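Table Service and Plain Crockery
Notes for Session 6, Fondivov Evening Course in Household Skills
Weronika Marciniak
October 2026

Welcome back, everyone, and thank you for the lovely pile of worksheets from last time, which I have read over far too many cups of tea. A few of you wrote that you felt silly practicing how to carry a bowl. Please don't! I taught this course for years before I stopped slopping soup over my own thumb, and I still have to slow down on the stairs.

We are staying with the small tray tonight, the kind that holds one person's meal. We'll get to the big two-handed trays when Edmund Lis comes in to do his session on serving a crowd. He has opinions about those, and I would hate to steal them.

Covering the table

Start with the cloth. A plain sheet does perfectly well for practice, and at home too if you're feeding children. Smooth it from the middle outward with the flat of your hand, and look for ridges where the tray is going to sit. A ridge under one corner will make the whole tray rock, and you'll blame the tray. If the sheet is a little short, let the bare strip fall on the far side, away from the person eating, so that their wrists rest on cloth.

Dorota Kurek asked me whether the cloth ought to hang down at the front. For a formal table, yes, a hand's length or so. For our purposes keep it shallow, especially if the person you're serving will be pulling a chair in and out, or has a walker. I once saw a whole lunch go south on a long tablecloth and I have been a short-cloth woman ever since.

Setting the tray

The tray goes near the front edge, where the person can reach it without leaning. Choose one with a raised rim if you have it. Rounded corners are easier to wipe, and kinder to the hip when you swing around a doorway.

Now the bowl. Most people put it down wherever it happens to land and then shuffle it about, which scrapes the glaze and wakes the baby. Try to decide where it's going while it is still in the air. I like it a little beyond the middle of the tray, so that there's room in front for a spoon and a folded napkin.

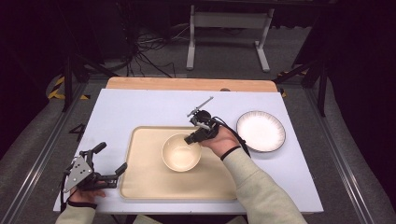
When you lower the bowl, keep it level all the way down and let the foot touch all at once. If you have to correct it afterward, lift it a hair and set it down again. Come at it from the side, low on the outside of the wall, and keep your fingertips away from the inside of the rim. That inner lip is where somebody's mouth is going to be.

A flat plate is a different animal. Slide it toward you until a bit of the edge clears the table, then take it from underneath with your fingers spread and your thumb along the rim. Plates with a fluted edge give you something to hold on to, and I recommend them to anybody with stiff hands (mine included, on a damp morning).

Where does the plate go if the tray is full? Beside it, on the right for most people, flat on the cloth and close enough that bread crumbs have a fair chance of landing on it. Ask a left-handed guest which side they'd like. My nephew is left-handed and has spent his whole life politely reaching across himself.

A word on matching

You don't need a matching set. Cream and white sit together very nicely, and a thin dark line around a plate helps a person with poor eyesight find where it ends. Pale food in a pale bowl can be hard to see, so if you are serving rice pudding to somebody's grandmother, think about something darker.

For next time

Set a tray at home three times, for three different meals, and write a few lines each time about what you moved after you first put it down. Those little corrections are the interesting part. Miłosz and Cyprian Pietrzak, you may work as a pair again, but I would like two separate write-ups, please.

Bring one bowl and one plate from your own cupboard, and a dish towel to wrap them in. We'll be practicing clearing and stacking, so leave the good china at home.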